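Automation at Florkusura: what it means for room staff

Posted in: Housekeeping and Accommodation

paltlow_nights
2 March 2023
Has anyone else been told about the bed robots? We look after staff flats and short lets for Florkusura, 80 beds across Killthorpe and Whitelaw. They have started with one floor at Killthorpe and want the rest done by July. Managers say no redundancies, but room teams go from pairs to one person per corridor. I want to know what that is like before I agree to new hours.

greysheet
I'm on that floor. The machine does pillows and clothes left on the bed. We still do bathrooms, bins and anything under the furniture. A stage in one of the flats:

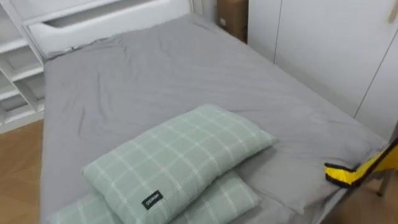
Fitted sheet on, pillows stacked at the foot.

It is slower than me on a single room. The difference is that I can be doing the bathroom in the meantime.

trolley12
Can't see how that is a saving. Two of us could make a double in 4 minutes and have a chat while we did it. My back is better for having someone on the other side of the mattress.

greysheet
My back is better for not bending over every bed. I do miss the company. Most of a shift now I don't speak to anyone until break, and they should have thought about that.

paltlow_nights
Who checks it?

greysheet
Whoever is on the corridor. You sign each room on the tablet, so if a crease gets reported it has your name against it. I asked for that to be changed and was told it is under review.

whitelaw_linen
I work in the linen room and see it differently. We had 1,652 pieces through last month and the sorting was the worst job in the building. If a machine takes any of that I won't complain. Clothes are the hard part. Shirts are supposed to go on a hanger and be laid out flat for the tenant to put away.
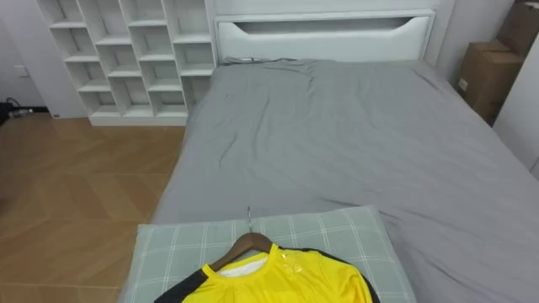

Sportswear is a pain by hand too, as the slippery fabrics slide off the shoulders of the hanger. I would want a person to look at every one before the room is signed off.

trolley12
So that is a person again, on their own, doing the checking for the same money.

whitelaw_linen
Not the same. They paid us 900 each for the training and the grade went up one point. Ask for it in writing.

trolley12
Wasn't offered at Paltlow.

paltlow_nights
Nor here. I'll ask about the grade and the tablet sign-off before I say yes to the hours.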